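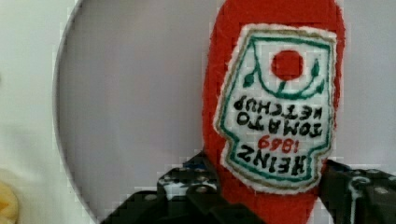
Red plush ketchup bottle with embroidered label.

Eda Screen Directory: progress report to the Sokport Arts Fund
Reporting period: March to June

Summary
The directory of regional film and television crew is open to the public and is on schedule. It held 161 entries at the end of March and now holds 224. Most of the new entries are for editors, sound recordists and composers. Cinematographers are still under-represented.

Work completed
Each entry now has a short list of credits, a contact method and a line on availability. We rewrote the submission form after several people told us it was too long. The new version asks 8 questions. Credits are checked against end titles or a call sheet before an entry goes live.

The Salia office ran two drop-in sessions for people new to the industry. Attendance at the first was poor owing to a clash with a local shoot. The second was full.

Work delayed
The search by specialty is not finished. Soler, our web contractor, delivered a test version in May, but it returned duplicate results for anyone listed under more than one role. A corrected version is due in July. Until then, users can browse by role or by town.

Budget
Spending is within the approved amount. We underspent on travel and would like to move the balance to captioning for the interview program. A revised budget is attached for your approval.

Next period
We will record 7 interviews with working composers and editors, contact camera departments directly, and remove entries that have not been confirmed by their owners. The next report will be sent in October.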